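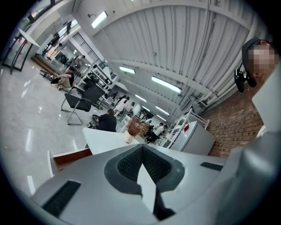 Kirkelby, Tue 6 November

Thread: Hand-held gripper, pad care and slot checks

tetsuya_n
Okay, I finally have a routine for the gripper and I love how quick it is! The dark gray pad with the black mesh-like inside gets a soft brush first, then a barely damp cloth. After that I look into both black slots on the gray housing with a flashlight, and then I log it. New pad every 3000 grabs.

hfukuda
3000?? I swap at 1000. The texture goes smooth well before you can see it, and then you start chasing slips that look like a calibration problem.

tetsuya_n
Depends what you pick up, I guess. Ours is mostly cardboard and cups. Mine at 3000 still bites fine.

stougaard_h
With hfukuda on this one. We ran two sets side by side at Litstead in May and the older pads were dropping glass jars. Cardboard forgives everything.

aledw
Does anybody clean with alcohol? I did for 36 days straight and the pad felt stiffer to me.

hfukuda
Please don't! Water only on the pad. Alcohol is fine on the gray shell if you keep it out of the slots.

aledw
Switching tonight, thanks. Also, canned air in the slots, yes or no?

stougaard_h
No, it pushes the dust deeper. Small vacuum, lowest setting.

tetsuya_n
I've used canned air all year with no trouble, so I'm sticking with it :) But I'll try a pad change at 1000 and post my slip log next to the old one.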